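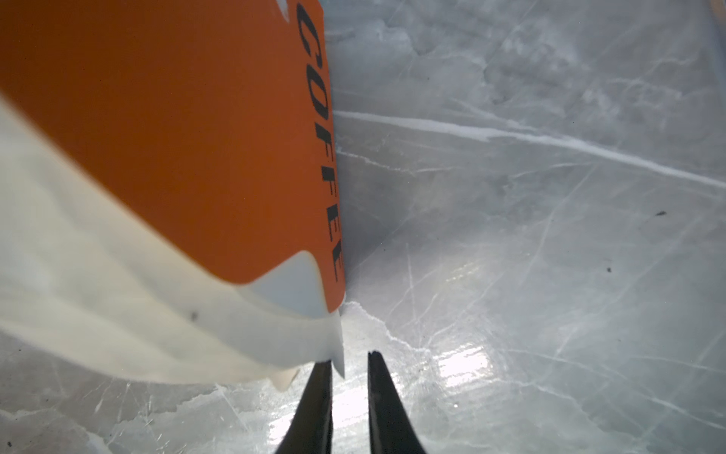
Chapter 6
Costs that stay put and costs that move

When I was nineteen I helped my aunt run a sandwich round, and for the whole of one summer I was convinced we were rich. We had a tin full of cash every Friday! Then the van insurance came through, and the fridge rental, and the tin was empty again before anybody had eaten a single sandwich. I could tell you what a slice of ham cost us to the penny. I had never once thought about what it cost us to exist.

This chapter is about that gap. By the end of it you should be able to take any small business, sort its bills into two piles and work out how much it has to sell before it stops losing money. The sums are easy (if you got through the percentages in Chapter 4, you'll be fine). The sorting is where people come unstuck.

Our main case is a kiosk at Dostongate station, run by Hwa-young Ji, who trained as a bookkeeper and still managed to lose money in her first February. She has kindly let me use her figures. Takings for the month were £2,109. Her fixed costs were £1,359, of which £214 was insurance and the rest was rent. Everything else she spent, the costs that went up and down with sales, came to £861. Have a go at the profit before you read on, and don't panic if you get a minus sign.

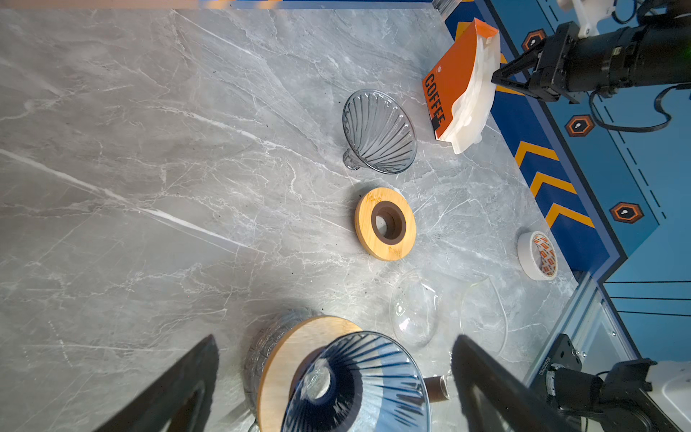

A variable cost is one that grows each time you sell one more of something. The easiest test I know is to picture the business on a day with no customers at all and ask which bills you'd still have to pay. Take a pour-over coffee. The glass dripper and the round bamboo stand get used again and again, so one extra customer doesn't add to what you've spent on them. The paper filters from the orange box are another matter – each brew uses one up, and so does the next. The beans go in the same pile, and so does the milk. Do the same with a hairdresser's or a bike repair shop and you'll soon get the hang of it.

You'll meet awkward cases, of course. Electricity usually has a standing charge and a charge for what you use, so half of the bill belongs in each pile (well, a part of it does, and seldom a neat half). We'll call these mixed costs and deal with them properly in section 6.4.

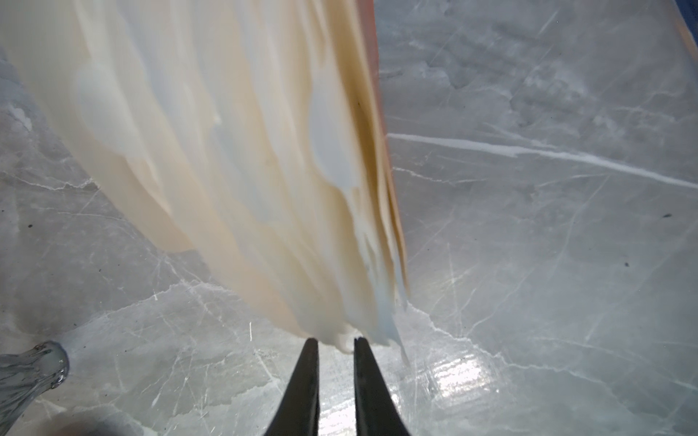 6.1 Fixed costs, and why "fixed" is a slightly cheeky word

Rent is the classic fixed cost, yet rents go up all the time. So what do we mean? Only that the bill doesn't change with how much you sell. Hwa-young's landlord, Lerkov, could put the rent up tomorrow and it would still be a fixed cost, just a bigger one.

Shabnam Rana, who has taught this course alongside me for years, asks her students to write "fixed over what period?" at the top of the page. I've pinched the habit.
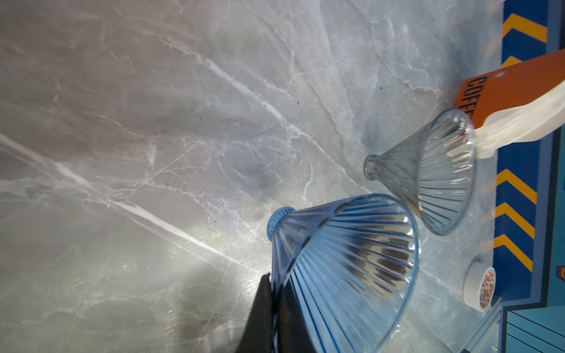
Over a week, nearly everything is fixed. Over five years, hardly anything is, as you can move premises, sell the van or cancel the contract. For most of this chapter we'll work in months, so when I say fixed, read it as "fixed for this month".

Now back to that February. Take £861 and £1,359 away from £2,109 and you should have a loss of £111. Keep that number somewhere handy, as we'll need it in section 6.2, where Hwa-young starts wondering whether to put her prices up.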